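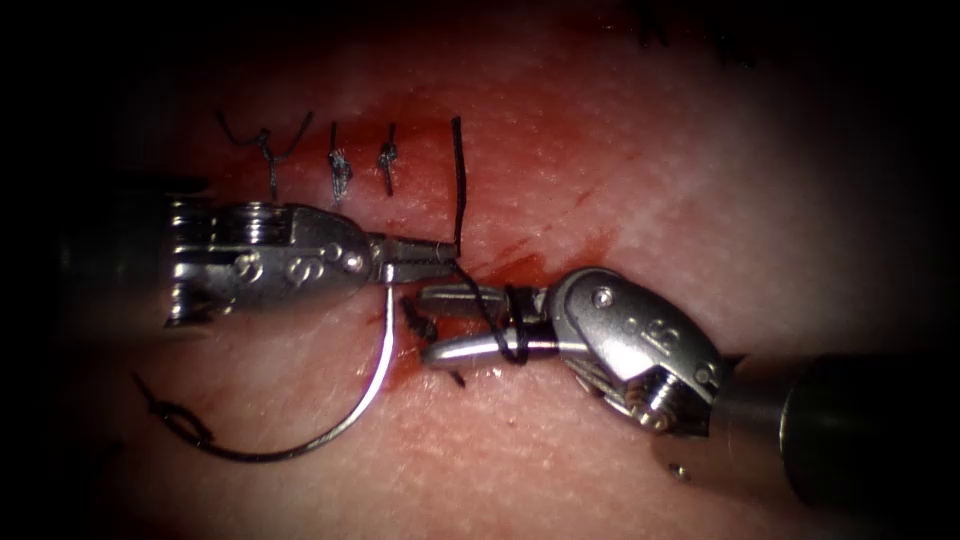 Club diary, October

Morning

Rose at five and reached the Skurwood start before it was light. The gate had been left unlocked as agreed and the signing-on tables were already in the hall. Heavy dew on the grass, wind light and from the west, road surface dry on the upper section and damp under the trees.

The start sheet closed last night at 117 riders, the largest entry the autumn time trial has received since it moved from the old course. I record the figure with satisfaction and a little unease. The hall is comfortable for fewer than that, and the queue for numbers had reached the door by seven. A second table was opened and the field divided by surname, after which matters moved well. It should be done from the outset next year.

Two riders arrived without front lights. The regulation on lights was printed in the joining notes and repeated in the letter sent with them, and I see no ground for relaxing it. One borrowed a lamp and started at his allotted minute. The other did not ride, and accepted the decision with good grace.

The course was driven in full before the first start. It remains 50 miles, out through Plumudis to the turn at Tuvitz and back by the same road, with 489 metres of climbing by the survey made in the spring. The marshal's post at the Plumudis crossroads has been moved to the far side, where approaching drivers have a clear view of it. I noted fresh gravel on the bend below the church and asked for it to be swept. It was swept by half past seven. I also noted that the direction arrow at the Zoubi turning had been fixed to the wrong post, which would have sent the whole field into a farmyard. I moved it myself and have written to the person who places the signs, in mild terms.

The first rider was sent off at eight precisely. Intervals were one minute throughout. There was one late start, charged to the rider in the usual way, and one false start, which was recalled. The timekeepers used two watches and compared them at the half hour; the difference never reached a second.

By 10 o'clock every rider was on the road and the hall fell quiet. I used the interval to enter the names of the new members, to answer a letter from the parish about the parking of cars on the verge, and to eat something. The parish has been patient. The letter asks for cones along the churchyard wall and I have replied that they will be put out.

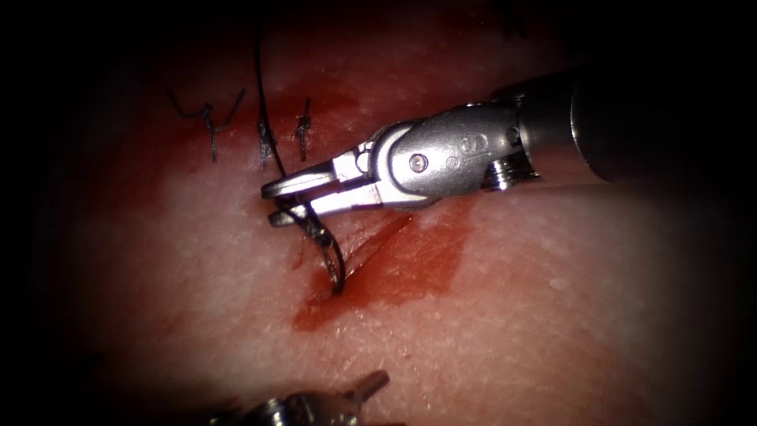 The racing

The leading times were slower than last autumn by a fair margin. The wind got up while the middle of the field was out, and those who had started early had the better of it on the return from Tuvitz. This always happens with a large entry and has always been a source of complaint. Several members raised the order of starting with me in the car park, where I was not able to give the question proper attention. I asked each of them to write.

Riders came back tired but in good order. There were four punctures, all on the descent to Plumudis, and one broken chain. One rider came off at walking pace while turning at Tuvitz and grazed an elbow, which was cleaned and dressed at the post. It has been entered in the accident book. There were no other injuries.

The women's race was the closest of the day. The first two were separated by less than the time it takes to write it down, and the watches were read three times before the result went on the board. The juniors rode a shortened course, turning at Zoubi, and were all home before the seniors had finished. I was pleased to see so many of them stay to cheer at the finish, which is a hard and rather lonely drag of road.

One protest was received, concerning a rider said to have sheltered behind another for some distance after the Plumudis crossroads. Statements were taken from both riders and from the marshal. The marshal had seen them some way apart, and the protest was not upheld. The fee has been returned, as I was satisfied that it was made in good faith.

Afternoon

Prizes were given at two. The hall was full, the tea lasted, and the speeches were short - mine perhaps less so than the others. I gave thanks to the marshals, to the timekeepers, and to the household at the Tuvitz turn who again allowed the use of their yard.

Afterwards there was a general discussion on the future of the event, which I had promised in the spring and could not well put off again. The question was whether the entry should be limited. My own view, as stated to the meeting, is that the road can bear the present number and the hall cannot, and that a limit fixed by the size of a hall is a poor reason to turn riders away. I proposed that the signing-on be moved to the school at Plumudis, with the start left where it is.

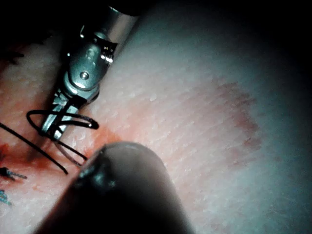 Joana Prata said that the school stood nearly three miles from the start, that riders would be racing each other along that road before they had begun, and that the club would do better to send the numbers out by post. She added that the wind would be the same whichever building was used, and that the order of starting ought to be settled first, with the faster riders spread evenly through the field. There was a good deal of support for this. I undertook to find out the cost of postage and to draft a new starting order for consideration in the winter.

The hall was swept and the tables stacked by four. The signs were brought in from all points except the Tuvitz turn, where the light had begun to go, and will be collected tomorrow. Three pairs of gloves, a pump and a single overshoe were left behind and are in the office cupboard.

The result sheet has been typed and checked against both watches. To be done: cones for the churchyard wall, a letter of thanks to Tuvitz, the watches to be cleaned.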